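Budgeting for a two-arm sorting cell
Reading time: 2 min

A two-arm sorting cell is a small automation setup in which a pair of robot arms share one table and move parts between bins. I've planned a few of them, first at Pesberg and later for the Dunanska workshop, and the money never goes quite where people expect (me included!). This entry covers the buying side, with my own habits mixed in.

Start with the room. Before I ask for a single quote I want to know what can hang overhead, where the power comes in and how far people will be sitting from the arms. Fixed cameras need something solid to hold them, and that means a frame, brackets and a lot of cable, all of which belong on the equipment list from day one.
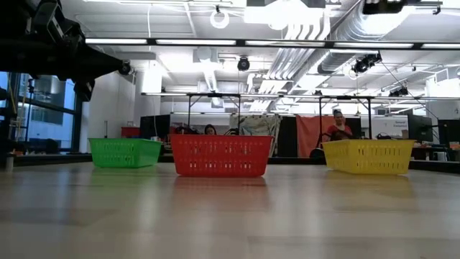

Three colored baskets on the table, with camera mounts overhead.

The arms are the big line, and also the easy one, as any supplier will happily send you a price. What gets forgotten is the stuff they bolt to. I budget table, frame and mounting plates as one item, and I buy the frame as aluminum extrusion whenever I can, so that I can shift a rail later without calling a welder. My first plan set aside 2000 dollars for the whole structure, and then I spent another 176 on clamps and corner brackets alone. Ľubica Polák, who did the purchasing at Dunanska, now puts small hardware on its own line and won't let me fold it into anything else.

Reach matters more than payload for this kind of work. Draw both arms on paper, folded and stretched out, and check how much floor they cover past the table edge. That's space you're paying for too.
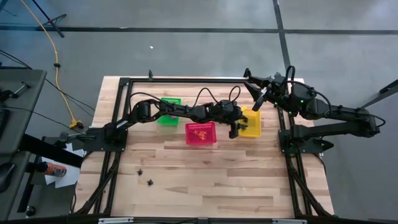

Two arms mounted on opposite sides of a butcher-block table.

Grippers come next. A plain parallel gripper handles a surprising range of small things, and I'd start there before pricing anything fancier. Order spare fingers and pads along with it — shipping them one at a time is a silly way to spend money. Wrist cameras I treat as part of the gripper budget, with their cables.

Bins and test objects are the cheap end. Plastic baskets in different colors are fine, and so is a handful of odd little toys. For the Beneš quote we even listed the baskets separately, mostly so they'd be easy to reorder.

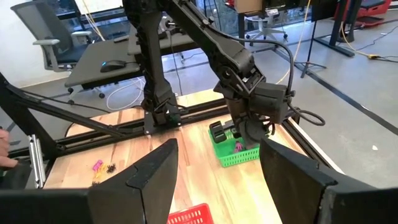
Should you buy both arms at once?
If the second arm is definitely in the plan, I'd order them together so they match, and put off the extra cameras if the budget is tight.

Setup time is the last big piece. I allow two weeks for mounting, wiring and calibration, and the Cisamby job in May used every day of it. Put those hours in the same spreadsheet as the hardware, and keep a line open for replacement cables.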